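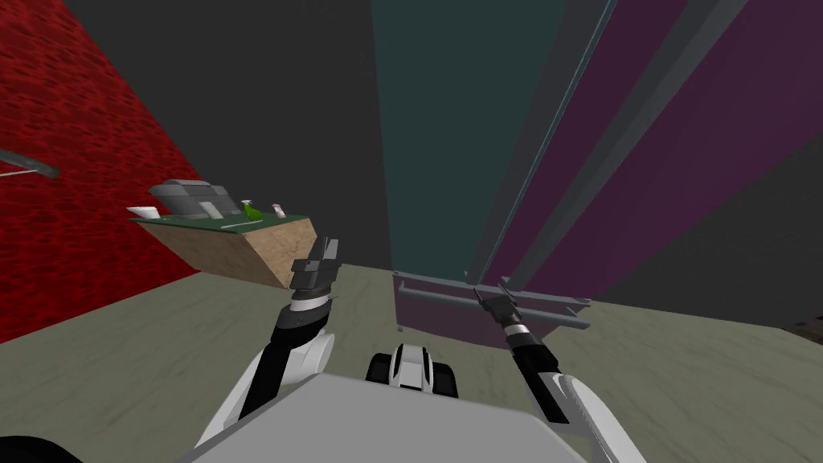 I put off building a simulated copy of our two-armed robot for ages, because I figured it would eat a month. It ate most of February, so I wasn't far wrong, but I'd do it again tomorrow! If you've got a two-arm machine on a mobile base and you're tired of finding your mistakes with real metal, here's how I set mine up, including the bits I got wrong.

Our robot is called Dogbe (Garnet Gill named it and won't say why). The model loads into a sim package we call Jernero in the shop, but the steps are much the same in any of them.

Get the base right first

Start with the body and leave the arms off. I know, the arms are the fun part. But both shoulders hang off the body, and if the top plate is even a little out, every reach you test afterwards will be out by the same amount and you'll go hunting for the trouble in the wrong place. I measured the real plate from the floor up in three spots, took the middle number, and typed that in. The two shoulder mounts are 515 mm apart on ours, centre to centre. Measure yours. Don't trust the drawing -- I did, the first time, and lost an evening to it.

Add one arm, then copy it

Load the left arm and move each joint by itself, slowly, from one end of its travel to the other. You're looking for a joint that turns the wrong way. I had two. Fix the sign in the model file, save it, reload, and try again before you touch anything else.

Once the left arm behaves, make the right one. A straight copy won't do it, as the shoulder has to be mirrored and so do the joint limits. I mirrored the shoulder and forgot the limits, and the right elbow happily folded itself through the body of the robot. It looked awful. Check that your limits flipped too.

Grippers

Our fingers are parallel-jaw, and they need three things in the model: how far they open, how hard they squeeze and how grippy the pads are. The opening you can get with calipers. For the squeeze, start low. If you start high, small items shoot out of the fingers like a wet watermelon seed, and you'll think the physics engine is broken.

Friction was pure fiddling. I changed it a hair at a time and ran 168 grasps over a couple of nights before I was happy with it.

Build a room worth bumping into

An empty floor won't teach you much. I gave Dogbe a wooden unit with a green top and a few things sitting on it, including a spray bottle, and off to the other side some tall coloured panels with grey rails along the bottom. The strong colours are handy for me: with red on one side and purple on the other, I can tell which way the robot is facing at a glance.

Rails are a terrific test for alignment. Drive one gripper up to them, stop just short, and look at it from the robot's own viewpoint as well as from the side. What seems lined up from one spot can be well off from the other. Park the second arm with its fingers up and away from the furniture while you do this, so you've only got one thing to watch.

Try this order:

1. Park the left arm and save that pose.
2. Bring the right gripper toward the rail at your slowest speed.
3. Stop, switch views, and check the fingertips against the bars.
4. Back off along the same path.
5. Turn collision shapes on and do it all over again.

Step 5 is where I found that my collision shape for the wrist was much fatter than the wrist itself. The arm kept stopping in mid-air for no reason I could see. If yours does that, draw the collision shapes on screen and the culprit will probably jump right out.

Keeping it matched to the real thing

Whenever somebody swaps a part on the real robot, the model needs the same change. Chantal Thibodeau keeps a notebook by the charger and we write it down there, then I update the file when I get in. Low-tech, but it works for us -- better than the spreadsheet ever did, anyway.

Next up for me is getting the doors to swing properly. I've got the hinge on the wrong side at the moment.

Related posts
Cleaning and re-seating gripper pads
Why our Unska charger kept tripping
Cable routing on a two-arm base
Skosteck joint encoders: a first look

174 shares | 3 comments

Questions? Use the contact form | Copyright Garnet Gill and the shop crew | Back to top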